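Work and Automation, session 6 handout
Posted 2024-04-03

Right, these notes follow on from last time, when we got as far as the Hirvonen laundry and ran out of room. I promised I'd write up the second half properly, so that's what you're getting, with the bits I waffled through in the lecture tidied up a little.

Quick recap. Hirvonen is a mid-sized laundry and garment care firm. It washes for guest houses and care homes, and it also takes in people's own clothes, and that second part is where all the trouble (and the interest!) lies. Sheets and towels have been done by machine for years. A sheet is a rectangle and it behaves like one. Jumpers don't. The firm handles 2,665 personal garments in an ordinary week, and up to 40 per cent of those are knitwear, which goes all over the place the moment you pick it up.

So when the management brought in the Poline project, the idea was to teach machines to fold the awkward stuff by having them learn from people. Staff do the folding with a gripper held in the hand, the movements get recorded, and the recordings are what the robot learns from. I want you to notice who is doing the teaching there. It's the folders, the lowest paid people in the building apart from the trainees.
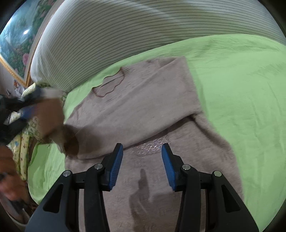
Onni Honkanen had been folding there for years before any of this came along, and I talked to him at length last June. He told me the hardest part was slowing down. His hands know how to do a cardigan without asking him, and suddenly he had to think about where to grip, when to let go, what to do if a sleeve was caught underneath. "I found out I had a method," he said, and I've been quoting him to students ever since.

That brings us to tacit knowledge, our key term for this week. It's the know-how you have but couldn't easily put down on paper. Smoothing a knit flat without stretching it is a lovely case. So is knowing by feel which seam will pucker. Once it's been recorded it can be copied, and then it belongs to somebody. But to whom? Onni's contract didn't say a word about it. He was paid his normal hourly rate for the recording shifts, plus a small bonus that stopped after 2 months.

Compare this with Wollness, which we did in session 4. There the staff agreed terms before the kit arrived: a say in which tasks went to the machines, and retraining on full pay. At Plirnness there was no agreement of any kind and people left, 371 of them over the whole changeover, though do be careful with that figure. It includes retirements and folk who'd have gone anyway, and I've seen essays treat the lot as jobs lost to robots. Please don't!

What changed at Hirvonen, day to day? Fewer people on sheets, more on checking and mending. Some of the folders now look after the machines and quite like it. Others miss the chat round the table - you can't really talk while you're recording, or you lose your place. Onni put that top of his list, well above money, and I think we under-rate it in the literature.

For the seminar, please read the Hirvonen case pack, sections 2 and 5, and come with a page of notes on these:

Who ought to own a recording of somebody's skilled work?
Would you call Onni a folder, a trainer or something else, and should his pay follow the name?
What would the Wollness agreement have needed to add if recording had been part of the job there?

Bring the Plirnness table too. We'll start with that one.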